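**Thread: Braided vs. monofilament thread for hand sewing heavy vinyl**

**kvam_upholstery**
Rebuilding the seat covers on a 6 seat launch. Marine vinyl over closed cell foam. The machine seams are fine, but the closing seams have to be done by hand with a curved needle. I have bonded polyester (braided) and a spool of nylon monofilament. Which one holds up on a closing seam in full sun?

**plimbridge**
Bonded polyester. Nylon loses strength under UV much faster. I would not use mono on anything you want to open again, either. It has memory and the knots back out.

**H. Midtbø**
Agree on polyester, disagree on knots. Mono holds if you use a surgeon's knot with two extra throws and leave 6 mm tails. I closed cushions in the Drosberg ferry lounge that way and they were still shut when the foam was replaced.

**plimbridge**
Ferry lounge is indoors. He asked about full sun.

**H. Midtbø**
The knot does not know where it is. UV is a fiber question, and I already agreed with you on fiber.

**kvam_upholstery**
OK, polyester. Second question – stitch spacing. The old covers had 3 mm on the hand seam and the vinyl tore along the holes like a stamp.

**finn_ehlers**
Too close. Go to 6 mm on a ladder stitch and enter the fold, not the face. Use a round point needle. A cutting point leaves a slit, and the slit is where the tear starts.

**plimbridge**
A round point in two layers of marine vinyl plus welt is miserable. I use a cutting point and have not had a tear.

**finn_ehlers**
Then your seams are not under much load. Try it on a bolster. If the needle will not go through by hand, hold it in a driver, about two thirds of the way back from the point, and follow the curve with your wrist. Pushing straight is what bends them.

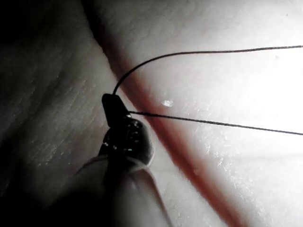

Also pull the slack through every third stitch, and pull in line with the seam. If you tension upward the thread saws at the edge of the hole and you get the same tear with a different cause.

**kvam_upholstery**
Needle driver noted. I have been using pliers and they chew the needle.

**H. Midtbø**
Smooth jaw pliers work. Serrated ones mark the needle and the marks then drag on the thread.

**plimbridge**
Still cutting point for me. Wax the thread, whichever you pick.

**finn_ehlers**
No wax on bonded thread. The bond is already the coating, and wax picks up grit on a boat.

**kvam_upholstery**
Ordered round points from Bumen, two sizes. Will sew one bolster each way before I do the rest.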